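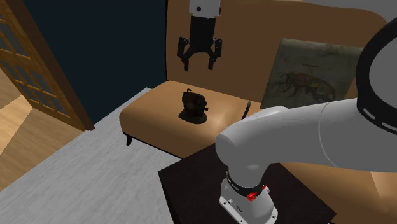 4 min read

9/16/22
By the Recording Secretary

Pratar Vintage Auto Club
Minutes of the Technical Section, regular meeting

1. Opening

The meeting was called to order in the upstairs room at the Quiroga building. A quorum was present. The minutes of the previous meeting were accepted with one correction: under the item on wheel bearings, "inner race" should read "outer race."

2. Matters arising

2.1 Parts washer. The replacement pump has been installed and the washer is back in use. Members are asked to drain solvent into the marked drum and to keep the lid closed. Brake parts are not to be cleaned in the washer under any circumstances, as the solvent carries oil residue.

2.2 Engine hoist. The hydraulic ram still settles under load. It was agreed that the hoist stays tagged out until the seal kit arrives. The smaller hoist may be used for transmissions and bare blocks only.

2.3 Loan tools. The ring compressor and the dial bore gauge are overdue. A reminder has been sent to the borrowers. The cylinder hone has been returned with one stone chipped, and a replacement set is on order.

3. Brake fluid in club vehicles

The section continued its discussion of whether club-owned vehicles should stay on glycol fluid or be changed to silicone.

A written report was tabled covering the pickup and the two sedans. The pickup has been on glycol since its last rebuild. The rear wheel cylinders were opened for inspection and light pitting was found in the left bore. The right bore was clean. Both sedans were dry at all fittings, and fluid in the reservoirs was dark.

Points raised in discussion:

- Silicone does not absorb water, but water that gets in will collect at low points in the system. Flushing is still needed.
- Changing over without replacing the rubber parts was considered poor practice by most of those who spoke.
- Silicone holds air more readily when poured fast. Several members reported a soft pedal after a changeover that cleared after a second bleed.
- Spilled glycol has damaged paint on the firewall of one sedan.

A motion to convert the pickup to silicone was put and failed. A motion to keep all club vehicles on glycol, with a full flush each January and an entry in the vehicle log, was put and carried.

The left rear cylinder on the pickup will be replaced. The vehicle is not to be driven on the road until this is done and the system has been bled.

4. Distributor test bench

The Grulteck bench was demonstrated to members before the meeting. The drive motor runs smoothly, but the degree ring is loose on its hub and readings drift as speed rises. At 600 rpm the advance reading was steady. Above that it could not be relied on.

It was agreed to pin the ring to the hub and recheck it against a distributor with a known curve. Until the recheck is complete, the bench may be used for point gap and dwell only. Advance curves taken on it since it was delivered should be treated as doubtful and repeated.

A member asked whether the bench could be adapted for magnetos. This was left over.

5. Cooling system on the tow truck

The truck ran hot on the return from the Fukum hill climb. The thermostat was removed and tested in a pan of water and opened late. The radiator was flow tested and found to be partly blocked across the lower rows.

Two options were costed: rodding out the existing core, or fitting a new core to the original tanks. The section recommended a new core. The quoted price for this work is $293, with the club to remove and refit the radiator itself. The expense was approved.

It was noted that the lower hose has no internal spring and may collapse at speed. A hose with a spring is to be fitted at the same time. The fan belt is serviceable.

6. Inspection sheet

A revised pre-event inspection sheet was circulated. Changes from the current sheet:

- Battery hold-down is now a fail item. It was previously advisory.
- Throttle return is to be checked with the engine off and again at idle.
- Tire age is to be written down from the sidewall code. A tire with no readable code is recorded as "unknown."
- The steering free play check has been moved ahead of the road wheel check so that the front end is lifted only once.

There was an objection to the tire item on the grounds that it adds time at the gate. The sheet was adopted as circulated, with the objection recorded. Inspectors may use up the old sheets for practice only.

7. Storage bays

Bay 3 has a damp floor along the back wall after rain. The car in it has been moved to bay 4, which leaves no spare bay. The gutter on that side will be cleared and the bay looked at again before any further work is considered. Members with parts stored against the back wall are asked to raise them on blocks.

8. Other business

The section received an offer of a quantity of shop manuals and parts books. The offer was accepted on condition that duplicates may be sold at the swap table.

A request to run the carburetor class in the evening was approved. Those attending should bring their own gasket set. Float bowls are to be drained before units are carried indoors.

9. Next meeting

The date will be posted on the board. Items for the agenda should reach the recording secretary in writing.

There being no further business, the meeting was adjourned.

Recent items

Wheel bearing packing: corrected torque notes
Loan tool rules and sign-out form
Fukum hill climb: class results
Swap table rules
Carburetor class: what to bring
Minutes of the Events Section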